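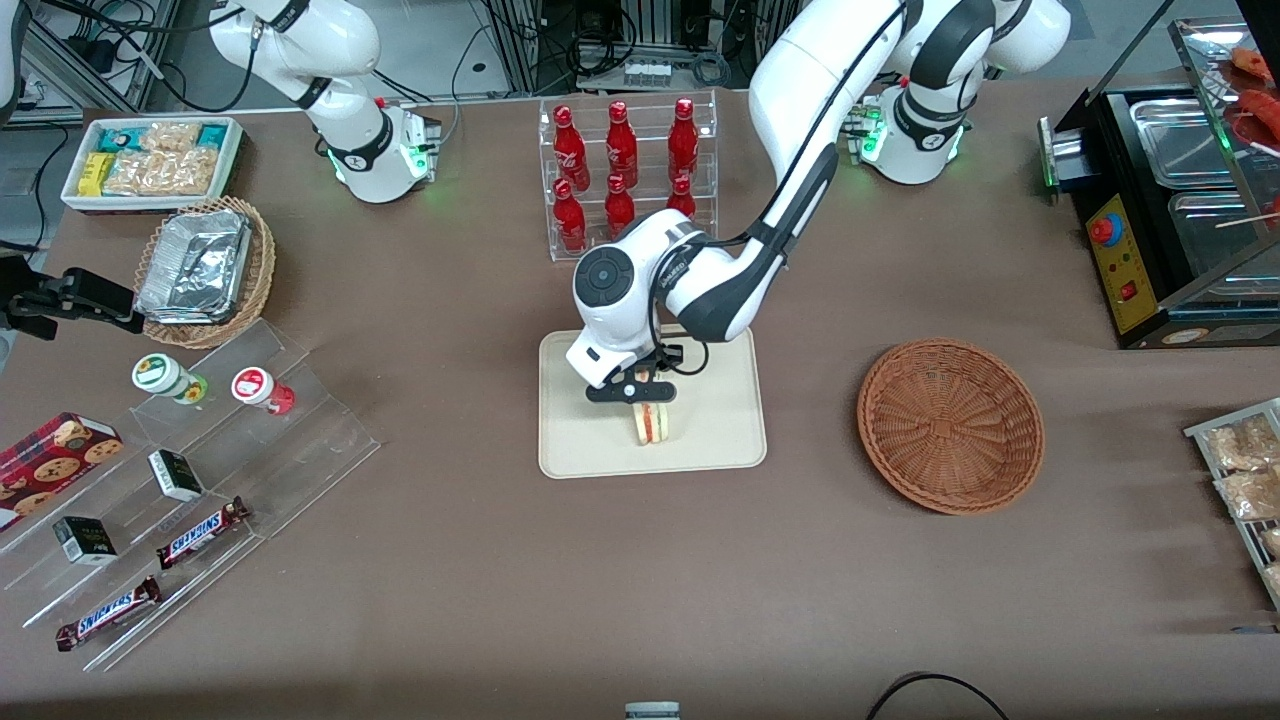
Where can visitors and staff get something to eat after the main cafeteria closes?

A self-serve snack table is now open on the ground floor of the Milville Public Library, next to the reading room, and remains available until the building closes at 9 p.m.

The Milville Public Library has opened a snack and sandwich table for evening visitors, following a trial held in April. The table is intended for students, course participants and staff who are in the building after the cafeteria ends its service at 4 p.m. It offers bottled soft drinks, snack bars, candy, baked goods and sandwiches, all of them packaged for individual sale.

The library decided on the new service after receiving 47 written requests for evening refreshments over the winter. Many came from participants in the language and bookkeeping courses, which often run through the dinner hour. The nearest grocery store is a 15-minute walk from the library and closes early.

"People were leaving halfway through a class to find something to eat, and some of them did not come back," said Funmilayo Adebisi, head of visitor services. "We wanted a small selection, kept in good order, in a place that everyone passes on the way in."

Clear stepped stands are used for candy and other small items, so that labels can be read from the front. Drinks have a rack of their own, and baskets and trays are set out for goods that do not stand well by themselves. The cloth and the stands were purchased from the library's general fund at a cost of $400.
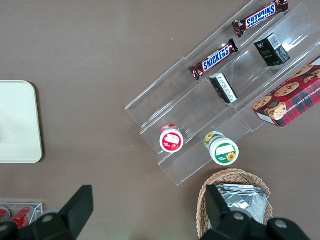

Candy and chocolate sold well during the trial, particularly in the hour before evening classes. Misaki Kobori, who is responsible for the daily layout, has asked visitors to return unwanted items to the level they were taken from. Small boxes and tubs are easily mixed up, she noted, and visitors with food allergies rely on finding each product in its usual place. Ingredient lists for all products are kept in a binder at the information desk.

Sandwiches are delivered each afternoon by Grabowska, a bakery in neighboring Zatley. The selection changes from day to day and always includes at least one meatless filling. Sandwiches not sold by closing time are removed from the table and are not offered again the next day. Baked goods come from the same supplier and are delivered in the morning.

Payment is made at the information desk, by card or in cash. Prices are posted at the desk and will be reviewed at the end of the summer session. The library expects the table to serve about 120 visitors a week – a figure that may rise when the fall courses begin.

Food may be eaten in the lobby and in the course rooms. The rule against food in the reading room and the local history collection remains in effect. Bottles with caps are permitted at the study desks as before. 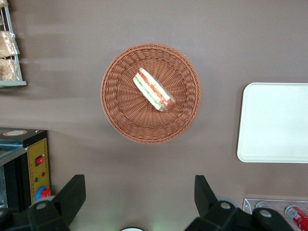
Suggestions and Contact

Visitors who wish to suggest a product may leave a note at the information desk or speak with Ville Honkanen in the visitor services office. Groups that need refreshments for a meeting or a reading are asked to place their order two working days in advance.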